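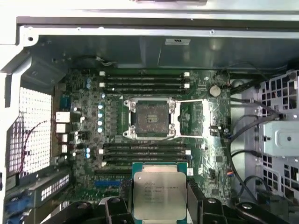 Everybody at work is taking Plurex for their joints now, so I guess it's my turn to be the grump. I've had sore hands and a stiff neck for years, and I have bought more miracle jars than I care to admit. I fix computers for a living. Fiddly work with small parts is no fun when your thumbs ache. So yes, I'm the exact person these ads are looking for.

What Plurex is, as far as I can tell from the label: turmeric, some fish oil, and a "proprietary joint blend." I'd like to know how much of each. The label doesn't say. I wrote and asked, and got back a coupon.

The bottle is $42 for a month. The site says to give it 8 weeks before you judge. Funny how 8 weeks always means buying a second bottle.

I did buy the second bottle. I wanted to be fair about it.

Week two: nothing. Maybe slept better, but I'd also quit drinking coffee after supper, so who knows.

Week five: my neck had a good stretch. I got a little excited, I'll admit. Then I looked at my notes from last October, before any of this, and I'd had the same kind of good stretch on nothing at all. Bad joints come and go. If you start a pill on a bad day, the next better day looks like the pill did it.

Week eight: hands are the same. Opening a jar of pickles is the same. Neck is maybe a hair better – or I'm sitting up straighter from thinking about it all day.

To the person who told me I need the Brelelel cream "along with it" for the pills to work: then what are the pills doing?

And please don't send me the Stestden reviews again. I read them. Five stars, five stars, five stars, half of them posted before the person could have finished a bottle.

What has helped some: the hand stretches they gave me at the clinic in Tunstall. Ten minutes, morning and night, free. Boring as dirt and I skip them too often. A warm washcloth on the neck too.

If you take Plurex and feel great, fine, I'm not coming for your bottle. Just tell your doctor or pharmacist, especially if you're on blood thinners. Mine had questions about both the turmeric and the fish oil.

I've got a few capsules left and I'm not reordering. Still waiting to hear back on the refund.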